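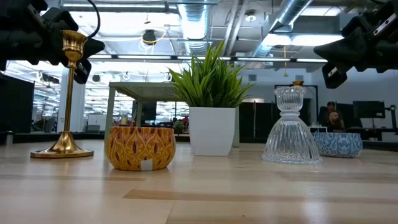
What is the Canau gala charging for a seat this year?

It's 3250 a table, and a table seats 8, so work it out from there. Single seats aren't being sold until November.

Lists > Awards Watch > Red Carpet > Canau arrivals

Svenja Fuchs wrote:
> The Canau people sent out the arrivals schedule this morning and I think
> it looks great. Doors at 4, carpet at 5:30, and Gbeho is dressing both of
> the hosts. My contact says the gowns are all new work, made for the night.
> They're also promising more than 30 nominees on the carpet, which would
> beat last year easily. Anyone else excited?

Svenja, I'd like to be, but I've read this schedule before. Last year's had the same promise in it, and half the names walked in through the hotel garage after the photographers had packed up. A nominee who has been invited is a different thing from a nominee who is coming, and the release only says "expected."

I also have my doubts about "all new work." Gbeho said that about the Usix premiere, and then the green column dress showed up with a different sleeve and a belt. Nice dress, both times. If your contact has seen sketches, fine, tell us what's in them. If your contact read the same press release I did, I don't count that as a source.

And has anybody asked who is paying for the carpet? Gundley had its logo on the backdrop two years running and isn't mentioned anywhere in what I got. Either they pulled out or somebody forgot a paragraph. I wrote to the press office and got back a link to the ticket page.

I'll watch the stream from home. Happy to post a list of who really walks, with times, and we can hold it up against the schedule — that would settle more than another round of "my contact says."

Alfredo Sarmiento

Comments

tallulah_b: The sleeve was different AND the neckline. I have screenshots somewhere.

Rennie: Gundley did the afterparty last year too. Check the afterparty invite before you bury them.

mk: 5:30 carpet means 6:15 carpet. Eat first.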